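Trillus Community Forums > Home & Shed > Storage

Tarp or bags for stuff going into storage?

mudroom_mel
We're clearing the back room before the floor gets redone and I've got 2 mates telling me completely different things. One says bag everything in heavy plastic, the other says chuck a big tarp over the lot and walk away. It's mostly doonas, cushions and winter coats. Who's right?

Bruver
Bags, every time. A tarp keeps the dust off the top and that's it. Sanding dust gets in from the sides and you'll be finding it in your cushions at Christmas.

gumboot9
Disagree! I had a tarp over a couch and a stack of bedding for 9 weeks and it was fine – but I tucked it right under. People just fling it on top and then blame the tarp.

Bruver
Fine for a couch. Not for doonas, mate. And you can't carry a tarp out to the trailer.

kettle_on
Please don't seal anything that's even a bit damp, whichever way you go. I did a whole load of towels once and the smell was unbelievable (straight to the tip). Air it all for a day first.

mudroom_mel
Good call on the airing, I've got the coats on the line now. What about colour? I've got black bags and the big pale ones, and the black ones are heaps cheaper.

gumboot9
Pale ones for anything you want back. Black bags in my house get mistaken for rubbish and put out on Monday night. Lost a perfectly good sleeping bag that way.

Tevura
I do both, bags for the soft stuff and sheeting over whatever's too awkward to bag. Twist the neck of the bag right down before you tie it, and pack it firm so it doesn't slump. It isn't pretty but it does the job.

White tarp first, then one of the big pale bags, next to a black one: 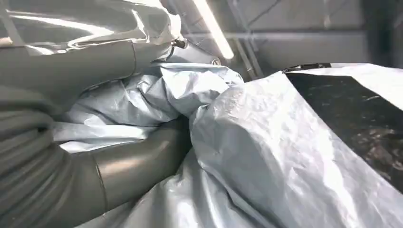
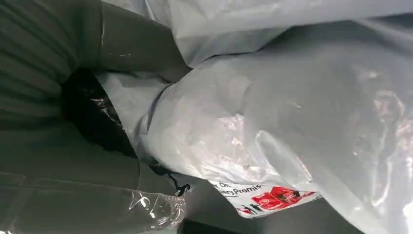
Midtbø
I'm with Bruver on the dust, but I wouldn't leave down doonas packed tight for months. Mine came out flat as a pancake and took ages in the dryer to puff up again. For a week or two while the floor's done, go for it. Any longer and I'd use old cotton sheets and a cupboard at someone else's place.

mudroom_mel
Floor bloke reckons a fortnight, so bags it is. Ta everyone. Now to find the ties.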